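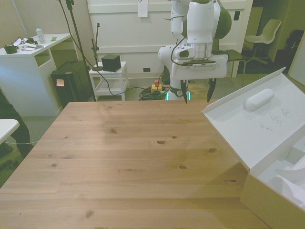
Home About Us Our Work Open Positions Contact

Packing and Unpacking Assistant (part-time, two places)

Storura is a small company in Brokville. We receive household goods and small devices that customers return in their original boxes, and we prepare them so they can be sold or used again. For this work we are looking for two persons who have calm hands and who like to keep things in order.

The position starts in March. It is 86 hours per month, in the mornings. Work begins at 7:30 and the last box of the day is closed before noon.

What the work is

You will work standing at a pine table in our packing room, which we call Villa because the building has this name on the old mail register. On the table you open a box, take out what is inside, look at every part, and put everything back in the correct place. It sounds simple, and on many days it is simple. But the inserts in the boxes are made for one position only, and if a piece is turned the wrong way the lid stays up and must not be pushed down with force. We prefer that you take everything out again and begin from the start.

Your daily tasks will be the following:

- to open returned boxes without tearing the cardboard, also when the customer has used too much tape
- to compare the contents with the packing sheet and write down what is missing
- to put molded inserts and foam pieces back into their places, or to find a replacement on the shelf
- to note writing and drawings on the lids (we receive many boxes which have been at home with children)
- to fold and stack the boxes that can no longer be used
- to leave the table clean and free for the next person

In a usual month we handle 1,000 boxes with the whole team. You are not measured by speed in the first weeks. After the training time we expect 45 boxes in one morning from a team of two, and less when the boxes are of the large kind.

Whom we are looking for

You do not need a certificate or former experience in a warehouse. Gorazd Golob, who is leading the packing room, came to us from a bakery, and he thinks it was a good school for this work. It is more important for us that you:

- can stand for two hours before a break
- see small differences, for example between two almost equal plastic pieces
- can read and write English well enough for the packing sheet
- can lift a box of 25 pounds from the floor to the table
- tell us when you have broken something

The last point we mean seriously. Every person in the room has broken something, and it is never taken from the pay. A broken piece which is packed again and goes to a customer makes much more trouble than one that is lying on the table with a note.

If you know how to use our list program Odus, or a similar one, it is welcome. If you do not, Nadhirah Pangaribuan will show it to you on your first morning. She has also written a short guide with pictures of the most usual inserts, and you can take a copy home.

What we offer

- a written contract for one year, with the possibility to make it longer
- pay for all training hours, the same as for normal hours
- 165 dollars each year for work shoes, which you can choose yourself
- a paid break of 20 minutes, with coffee and tea
- the same working mornings each week, so that you can plan your other duties

The packing room is heated in winter. In summer it can become warm after ten o'clock, and then we open the back door and take one more break. Please wear closed shoes and no loose scarf or long necklace. Gloves are available in three sizes, but many of us work without them because the small parts are easier to feel.

How to apply

Please send us a short letter, one page is enough, in which you tell what kind of work you have done before and at what time in March you could begin. A photograph is not needed. We also do not need copies of school papers. If you wish to apply together with a friend or a family member, please write this in both letters, and we will try to give you the same mornings.

Letters can be sent by mail or brought to the office in Brokville between 8:00 and 15:00. Please write "Packing room" on the envelope. Radymyr Tkachenko is reading all the letters and will answer each one, also when the answer is no.

After this we invite some applicants for a trial morning. It takes two hours and it is paid. You will unpack and pack several boxes together with Gorazd, and you can ask him everything about the work. There is no written test. Please tell us in advance if you need a higher or lower place to work, so we can prepare it.

Questions about the contract and the pay are answered by Pylyp Sirko in the office. He is best reached before 10:00. For questions about the work itself, please ask for the packing room and somebody will come to the telephone when the hands are free.

We are glad to receive letters from persons of every age above 18, and also from those who have not worked for a long time.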